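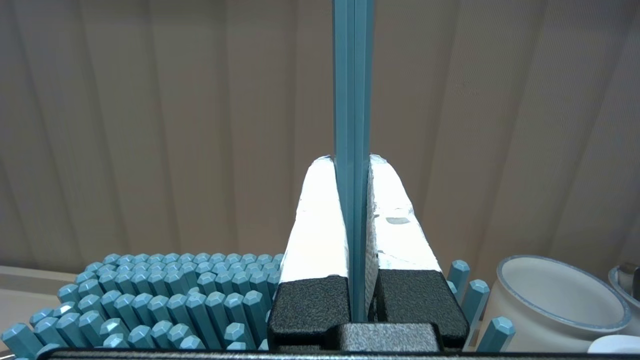
Week five of robotics club and I have stopped telling people at work what I do with my evenings. "We're teaching an arm to tidy a kitchen" gets you one polite question. "It's going all right with chopsticks" gets you none.

The task, as set by Sixten Myklebust (who runs the club and owns 18 nearly identical jumpers), is table setting. Plates, bowls, tongs, the lot. We named the arm Drevetti in November, after a long argument and 65 messages in the group chat. I voted for Kevin.

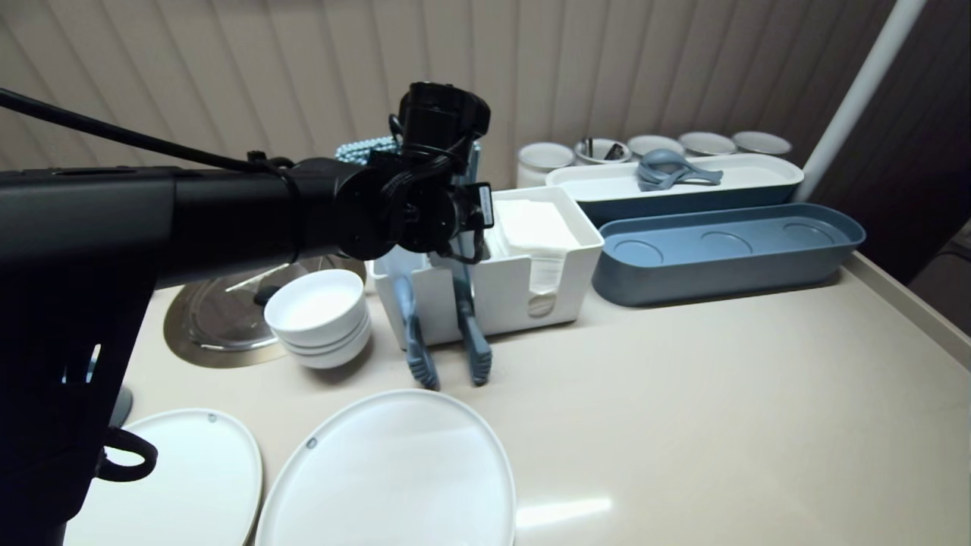

My own job is grip, and I came to it with theories. I'd read up on friction and made a spreadsheet with colours in it. Sixten looked it over and asked whether I'd tried just closing the fingers a bit slower. I hadn't. I've since renamed the spreadsheet "background".

Thin things are still my favourite enemy. Come in at a slight angle and you've pinched a corner, and then the whole business swings about like a garden gate. I've got 200 lines of code devoted to this and I'd happily bin 86 of them if I knew which.
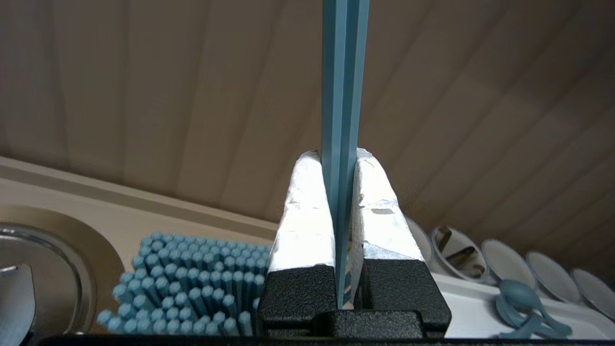
Finger padding remains a sore point. There's a faction that wants something grippier and a faction that wants us to stop fiddling with it. I belong to whichever one is nearer the biscuits.

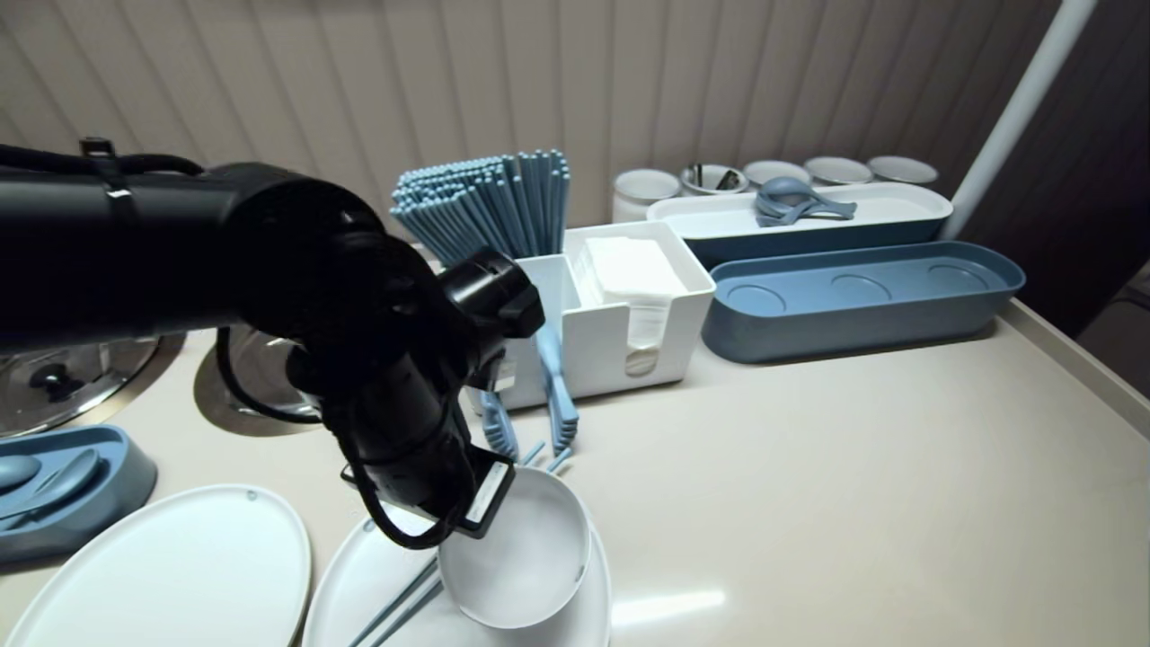
Bowls are next on my list. The wrist has to come down fairly straight, and my angles are still in the wrong order -- I found that out at half past nine, coat already on. So I took the coat off again and we ran it until ten.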